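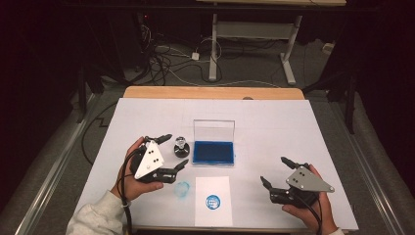
PRESS RELEASE - for immediate use

Dangate high street stamp trail returns for June, with more shops and a longer route

The Dangate Stamp Trail is back. Bigger this year: 59 shops, cafes and market stalls signed up, up from a much shorter list last summer. Runs all through June, free to enter, no booking.

How it works. Pick up a trail card from the library, the bus station kiosk or any shop with the yellow sticker in the window. Get it stamped as you go round. No purchase needed, though a cup of tea is always welcome. Collect 6 different stamps and the card goes into the prize draw. Under-12s only need 3.

Every stop has its own design, cut by local stamp makers Birkanora from drawings sent in by Dangate primary pupils. Look out for the weathercock, the old tram and a very fat pigeon. The pigeon is at the fishmongers.

Top prize is a weekend for two in Texier, travel included, given by Drolska Travel on Mill Lane. Runners up get shopping vouchers, to be spent in town at any shop taking part. Drolska is also paying for the printing of the cards, which are bigger this year after complaints that the boxes were to small.

A spokesperson for the Dangate Traders' Group said: "Last June we had families in from all over, and shops at the quiet end of town saw faces they hadn't seen before. We ran out of cards in the second week. We've printed plenty more. Please come, bring the kids, bring your nan."

Two late openings are planned, both until 8pm, with music in the square if the weather holds. Dates will be posted in shop windows. Parking in the Mill Lane car park is free after 4pm all month.

Finished cards should be dropped in the box at the library before it closes on the last day of June. Winners will be told by phone so please write your number clearly, we coudn't read some of them last time.

Shops wanting to join late can still do so, ask at Drolska Travel for a pack.

ENDS

Notes to editors: Trail map and pupils' drawings available on request from the Dangate Traders' Group, c/o Dangate Library.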